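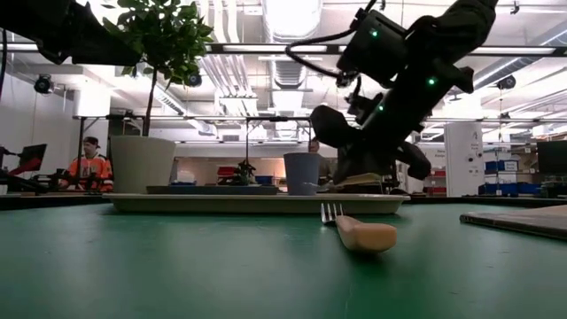

Table verte, plateau beige, gobelet gris-bleu. Et la fourchette, à même la table.

Bon, la fourchette. Manche clair, dents courtes en métal. On me répète depuis des semaines que le plateau à rebord « règle tout ». J'attends de voir.

Premier doute : le plateau prend presque toute la place au milieu. Un meuble dans le meuble. On y a mis un arbuste en pot, dans un grand cache-pot blanc. C'est joli, je ne dis pas. Mais un arbre sur une table où on pose des couverts ?

Deuxième doute : le petit plateau sombre dans le grand plateau beige. Ranger un plateau dans un plateau, j'appelle ça déplacer le problème.

Le guide Grasura que tout le monde se refile compte 847 signes sur « l'art de dresser léger » et pas une ligne sur l'endroit où va la fourchette. Je l'ai relu 2 fois.

Solange Lacerda me répond que le gobelet est très bien à droite. D'accord pour le gobelet. Et la pochette beige derrière, on la sort avant ou après le repas ?

Je garde l'arbuste, à la rigueur. Le reste, on en reparle en août.

Contact · © Fondville 2021 · Haut de page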